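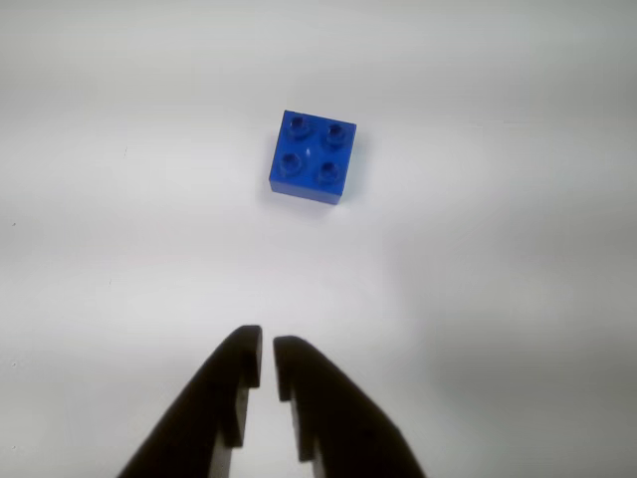

Izzati Krishnan wrote in under my last post to ask whether a white tabletop is a terrible idea if you have kids, because she's been eyeing the Trembridge and her sister told her it would look like a crime scene inside a month. Fair question! I've had mine since March and I have thoughts, so she gets a whole review.

First, what it is. The Trembridge is the bigger of the two tables Pasaribu sells, plain white top, four legs, no drawers. I paid 500 for it, delivery included, which hurt a little. The smaller one is called the Ila and I did look at it, but we're a family that eats, does homework and wraps presents on one surface, and the Ila is really a desk with ambitions.

Putting it together took me one evening and most of a podcast. There are 12 bolts and they give you an Allen key that's too short to get any real turn on. Go find your own. The instructions are drawings only, and step 6 has the crossbar facing the wrong way, so I had to take two legs off again and redo them (with some language). Once it's up, though, it does not wobble. I've leaned on it, I've sat on it to change a light bulb, and my son has used the underside as a cave. Solid.

Now the white. Izzati, your sister is half right. Everything shows. Crumbs show, pencil shows, the ring from a coffee mug shows from the doorway. But it also all comes off, and that's where I changed my mind about it. Ballpoint came off with dish soap and a bit of patience. Turmeric scared me -- I left a spoon on it overnight and found a yellow spot at breakfast -- and that took three goes with baking soda paste over a couple of days, but it's gone now. Permanent marker needed rubbing alcohol. The one thing I haven't beaten is a faint gray scuff where somebody dragged a ceramic pot across it, so put felt pads under your plant pots.
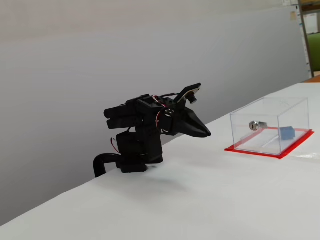

The edges are where I'd knock some points off. They're squared, and the corners are at exactly the height of a running four-year-old's forehead. I bought stick-on corner guards the first week and they look silly and I don't care. Aiman Hutapea has the same table and says his corners have started to chip a little, though mine haven't so far.

Size-wise it's 126 centimeters long, and that's snug for four people with serving dishes in the middle. For two kids doing homework and me with a laptop it's great. Glare is a thing, too. Around four in the afternoon the sun comes straight in and bounces off the top right into your eyes, and I ended up buying a cheap roller blind.

Would I buy it again? Yes, I think so. I'd wait for one of their sales, and I'd order the felt pads and corner guards at the same time. If you want something you can ignore for a week, get a wood one with some grain to it. And Izzati, if you do go for it, wipe up the turmeric right away.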